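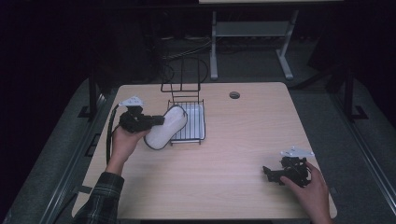
How do you look after a gripper? Loubna Ouazzani at Wistcombe checks hers before work. Takes 5 minutes - less if shes quick!

First, the joints. Grit in there makes the fingers stick.

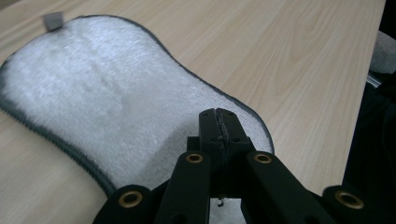 Jaws shut. See the gold-colored rings?

Next, open wide. Look at the screw holes. Wipe the fingers.

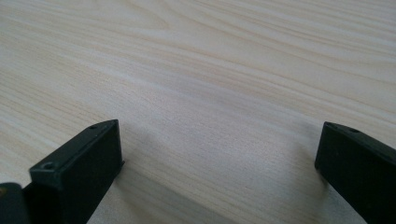

Then the cables - no kinks, no twists. Follow them with your eyes.

Last, a practise go with something soft. 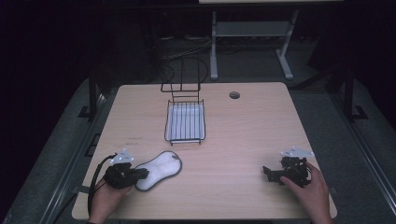
Squeeze gently. Still sticking? Back to the joints.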